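3. Attendance under a shared pastor

3.1 The four congregations

The congregations at Vunolville, Skitico, Pakis and Lumenta have shared one pastor since the last resident minister at Pakis retired. Each has its own building and its own membership roll. Vunolville and Lumenta hold services in the first and third weeks of the month, Skitico and Pakis in the second and fourth. When a month has a fifth week, all four meet together, and the place moves from one church to the next in a fixed order.

The pastor leads two services on the same morning, an early one and a late one. Vunolville and Skitico have always had the late service. Lumenta and Pakis have the early one, which their members accepted when the arrangement was made and have asked to change more than once. The drive between Skitico and Pakis is the longest of the pairs and crosses a one-lane bridge, so the early service at Pakis has to end on time. Several members there told us that the closing hymn is sometimes dropped for this reason.

3.2 Records used

We used the service registers kept by each church. A register entry gives the date, the person leading, the hymn numbers, the offering and the number present. After removing funerals, weddings and services with no attendance figure, 1443 entries were left. The Lumenta register is the least complete. One volume was damaged when the vestry roof leaked, and for that period we relied on the bulletin file, where attendance for the previous service was printed on the back page.

The churches did not all count in the same way. Skitico counted children in the nursery and the others did not. Vunolville counted the choir separately until a new register was bought, and in some entries the choir figure is missing. We added the choir back where it was given and marked the entry where it was not. No correction was made for the nursery at Skitico, where the number of small children was low throughout.

Irfan Yusof copied the registers by hand and checked each page a second time on another day. Where the two readings differed, the page was photographed and read by the other authors. Most of the differences came from a written 1 taken for a 7.
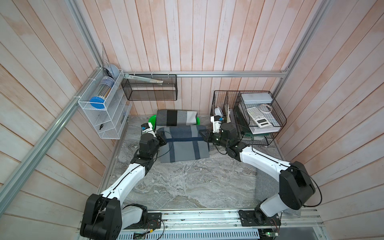
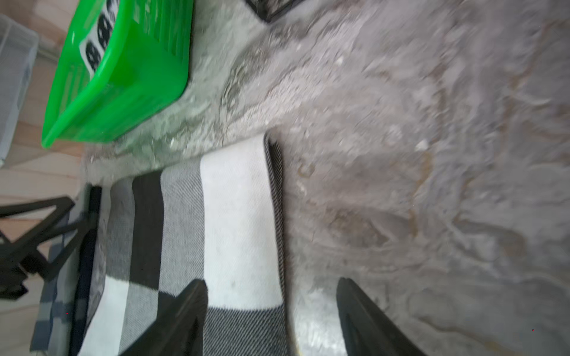

Figure 4. Folded cloths at the tabletop (first); green plastic basket (second).

Word count: 1608

3.3 Attendance in meeting weeks and off weeks

A common worry about an alternating schedule is that people who miss one service will be away for a month. The registers give some support to this. At Pakis and Lumenta, attendance fell in the first year of sharing and did not come back to its earlier level. At Vunolville it fell a little and then held. At Skitico there was no clear change.

The early churches lost more people than the late ones, and distance does not explain it. Lumenta members live closer to their building than members at Skitico do. In conversation, people at Lumenta spoke mainly about the hour. Families with young children found it hard to arrive on time, and some older members did not like to drive in the dark in winter. The lowest figures at Lumenta fall between November and the end of February in every year for which we have a full register.

We expected that some members would attend the partner church in their off weeks. Few did. The Vunolville register has a column for visitors, and names from Skitico or Pakis appear in it mostly on days with a baptism or a covered-dish lunch. Members gave different accounts of this. Some said they had never been told they were welcome elsewhere, although the full schedule was printed in every bulletin. Others used the off week to visit relatives and were content with it.

3.4 Joint services

The fifth-week joint services drew well when held at Vunolville, which has the largest parking area, and poorly at Pakis. The Pakis sanctuary seats 40 in comfort, and on one occasion people stood along the back wall and in the entry. After that the joint service due at Pakis was moved to the grange hall across the road. Attendance at the hall was higher, but two Pakis elders objected that their church had lost its turn, and the next one was held in the sanctuary again.

Times and directions for joint services were printed in the bulletins only. The sign outside each building continued to show that church's regular hour, and the Lumenta register notes a family from out of the area who came at the posted time and found the door locked. We return to the question of signs and printed directions in Section 4.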